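Neues aus der Nachbarschaftsküche Selis

Deckel, Dosen und das große Sortieren

Liebe Mitglieder, liebe Freunde der Küche,

im Juni haben wir endlich gemacht, was seit dem Winter auf der Liste stand: Wir haben alle Schränke mit den Vorratsdosen ausgeräumt. Es waren am Ende 331 Dosen und Schüsseln, und zu 81 davon gab es keinen Deckel mehr. Diese Zahl hat uns doch erschreckt. Manche Dosen stammen noch aus der Zeit, als die Küche in der Hadetard-Halle war, und sind beim Umzug mitgekommen, ohne dass jemand sie geöffnet hat.

Wir haben den Bestand nun neu geordnet. Die runden Dosen stehen im linken Schrank, die eckigen im rechten, und die Gläser haben einen eigenen Platz unter dem Fenster bekommen. Die Deckel liegen nicht mehr gemischt in der großen Schublade. Sie stehen senkrecht in vier Kästen, nach Durchmesser getrennt. Bitte stellen Sie nach dem Spülen alles wieder an diese Stelle, auch wenn es am Abend spät geworden ist.

Ein Wort zum Trocknen. Viele von uns schließen die Dose sofort nach dem Abwaschen, damit sie vollständig ist. Das ist gut gemeint, aber im Rand bleibt oft noch Wasser, und nach einigen Tagen riecht es muffig. Lassen Sie Dose und Deckel bitte getrennt über Nacht auf dem Gitter. Wenn ein Deckel schon riecht, hilft eine Paste aus Natron und wenig Wasser. Man verteilt sie mit einer weichen Bürste in der Rille, wartet eine Stunde und spült gründlich nach. 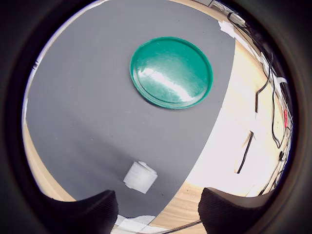 Darf man Deckel aus Kunststoff in die Spülmaschine geben?

In den oberen Korb, wenn auf der Unterseite das Zeichen für die Spülmaschine steht. Deckel ohne Zeichen waschen wir mit der Hand. Unten, in der Nähe der Heizung, können sie sich verziehen, und dann schließen sie nicht mehr richtig. Für die Dichtungsringe gilt dasselbe, man nimmt sie vorher heraus und legt sie in den kleinen Besteckkorb.

Gefragt wurde auch nach den Flecken von Tomatensauce. Ganz verschwinden werden sie selten. Stellen Sie die Dose einen Tag lang offen in die Sonne, das macht die Farbe deutlich heller. Wer die Dose vor dem Einfüllen dünn mit Öl ausreibt, hat später weniger Arbeit. Für Curry und Kurkuma empfehlen wir ohnehin die Gläser, davon haben wir im Moment genug.

Die Dosen ohne Deckel werfen wir nicht sofort weg. Zwölf Stück hat schon die Gartengruppe in Ollstead genommen, die darin Samen vorzieht. Andere benutzen wir in den Schubladen für Gummibänder, Etiketten und Korken. Was danach noch übrig ist, steht bis Ende des Monats in einer Kiste beim Eingang, und jeder darf sich bedienen. Vielleicht passt ja ein Deckel, den Sie zu Hause liegen haben. Auch der umgekehrte Weg ist willkommen: Wenn Sie bei sich eine Dose finden, die auf dem Boden unseren roten Punkt trägt, bringen Sie sie bitte zurück. Es gibt keine Fragen und keine Gebühr.

Neue Etiketten hat uns die Druckerei El Sherbiny zu einem guten Preis gemacht. Sie halten auch im Gefrierschrank und lassen sich mit warmem Wasser ablösen. Schreiben Sie bitte immer Inhalt und Datum darauf, mit dem wasserfesten Stift, der an der Schnur am Kühlschrank hängt. Die Rolle liegt in der obersten Schublade, und eine zweite ist schon bestellt.

Mit herzlichen Grüßen
Ihre Küchengruppe Selis, 07.07.2019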